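3.2 Contrast judgments on matte surfaces

Observers rated the evenness of gray tones in rendered views under a single fixed light. Following Nava, each session was limited to 12 minutes to reduce fatigue.

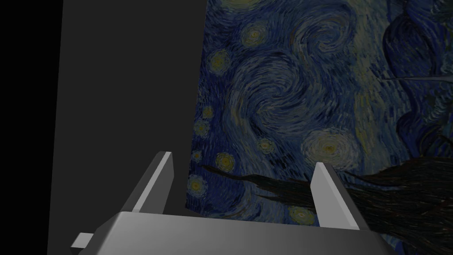 Ratings were collected from 23 adults at the Wellell site in June. Two were excluded for incomplete forms.

Figure 4. Rendered views. 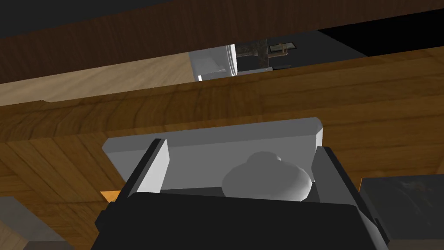 Mean scores were then compared across display types. Order effects were small and are not considered further in this section.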